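Hand-Held Gripper Operators, Household Object Collection
Stalbridge site, paid, part-time and full-time shifts 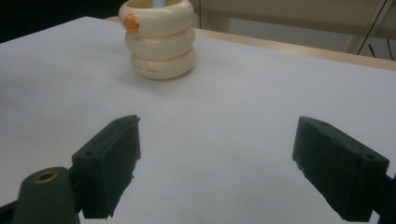

Lining up on a cup with the hand-held gripper. Cup pickups are one of the first tasks new operators learn.

Fallow is hiring operators to record examples of everyday handling tasks. You hold a gripper tool in your hand, carry out a short task with it, reset the table and do it again. The recordings are used to train a learning system that controls robot arms. No robot arm is used at the recording stations, and you do not need to write code.

The current collection is called Plalholm. It covers 68 tasks with cups, bowls, boxes, cloths, utensils and small toys. The target for this round is 3,800 accepted recordings. Work starts in January and runs until the target is met.

What you will do

Each shift you get a task card. The card gives the objects, the starting layout and the end state. A typical card reads: pick up the cup from the far half of the table, set it down on the near half, open the gripper, back away. Most recordings take less than a minute.

Between recordings you move the objects to a new starting position. Please vary it. A cup that always starts in the same spot teaches the system very little. You also vary the direction you approach from, the height you start at and how the object is turned.

After each batch you review your own recordings on a laptop and mark any that should be thrown out. Common reasons are a hand passing in front of the camera, bumping the object before the grasp, and stopping before the end state. A missed grasp that you recover from is usually kept. Mark it as a retry and go on.

You will also write a one-line text label for each batch in plain words, such as "put the cup next to the bowl."

Who we are looking for

Age 18 or over and allowed to work in the United States.
Able to stand for most of a shift, with seated breaks.
Comfortable opening and closing a hand tool many times an hour. Either hand is fine. We have a good number of left-handed operators and would like more.
Able to follow written instructions and to say so when an instruction is unclear.
Patient with repetition. You may spend a whole shift on one object.

Experience in assembly, food prep, lab work or warehouse picking is useful but not required. If you have a wrist, elbow or shoulder injury, tell us when you apply and we will talk through which tasks would suit you.

Shifts and pay

Shifts are 4 hours, morning or afternoon. Full-time operators work one of each per day with an unpaid lunch between them. There is a ten-minute paid break every hour. Pay is $246 for a full day and half that for a single shift. Training is paid at the same rate. You are paid for your time, not per recording, and thrown-out recordings do not reduce your pay.

Training

Training takes two shifts. The first covers holding the tool, grip speed, keeping the object in view and the review software. During the second you record practice batches on three tasks and go over them with a lead operator. Practice batches are not counted toward the target.

Privacy

The camera is mounted on the tool and points toward the gripper fingers. It records video of the table and whatever is behind it, along with the motion of the tool. Hands and sleeves sometimes show up. Faces should not, and any recording with a face in it is deleted. Audio is off. You will be asked to sign a consent form before your first training shift. Take it home and read it if you like.

Remove rings, watches and bracelets before recording. Lockers are provided.

How to apply

Send a short note to Kagiso Zwane, collection lead, through the contact form on the Fallow jobs page. Put "Plalholm operator" in the subject line. Tell us which shifts you can work, which hand you prefer and the earliest date you could start. A resume is optional.

We will invite suitable applicants to a 30-minute tryout in the Steyn Building at Stalbridge. You will use the tool on two simple tasks and can ask questions. Parking is behind the building, and the entrance is on the same side.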